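Teaching by hand at Cikus: notes from a talk with Trinidad Miranda

Posted Sunday, November 15, 2020

Trinidad Miranda has been showing robots how to take old computers apart since April. Before that, phone repairs in Tolville. No degree in any of this, she says, and she's glad of it. "I came in knowing what a stuck clip feels like. The rest was practice."

We talked for most of an hour, her with a sandwich. What follows is tidied up a bit, not much.

The job at Cikus is simple to describe. Someone does the task through the arm, the whole run gets saved, then again, then again. The Ketent project wants 1,543 good runs across memory, cards, drives and cables. They have 448. She doesn't sound worried. "It was 40 in the first month. And half of those were me learning which way was left."

Two ways of doing it. Hand guiding, where you hold the arm and push it through the move. And remote, sat at a desk with a controller, watching the camera views. She started on the first and now prefers the second. "When you push the arm yourself you feel everything, lovely, but your own hands get in the shot. On remote you only know what the robot knows. So you go slower and you look harder."

Slower how? A memory module by hand, couple of seconds. By remote her first one took 72 seconds and she was sweating by the end of it.

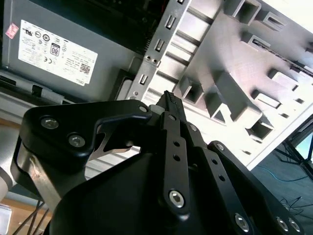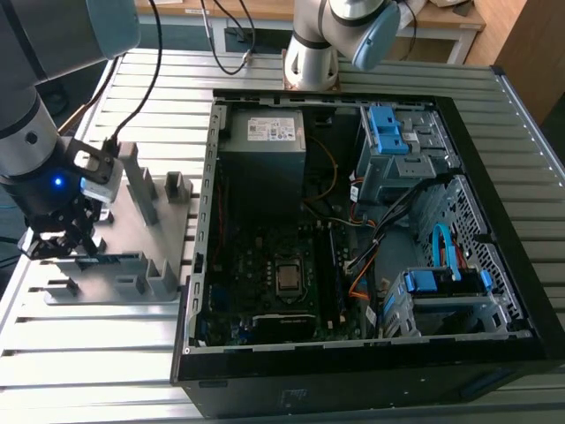
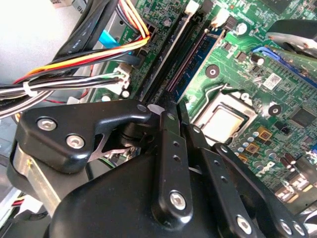
Desktop tower open, grippers at work. First and third are close-up views from the arm, the middle one takes in the table.

Do you throw away the runs that go wrong?

We keep a fair few of them. If I miss a latch and then recover, that's useful, it shows the way back. If I just flail about for a minute, that goes in the bin.

Who decides which is which? Mostly her, and then somebody from Hinrichs who checks a batch every fortnight and sends back coments. They disagree on pauses. Hinrichs would like them trimmed out. She wants them left in. "I stop because I'm looking. If you cut that, the thing learns to charge in."

Cables are the worst, by her account. They move when you touch them and never end up in the same place twice. Screws she finds dull but fair. Plastic latches, fine once you find the angle, and the angle is diffrent on every make of case.

Asked what she'd tell a new starter, she had to think. "Do the first ten badly and don't delete them till the end of the day. And put the chair up higher."

She'd like a controller that pushes back, so you can feel when something catches. No word on the budget for it. Next up is laptops, which she is not looking foward to. Tiny screws.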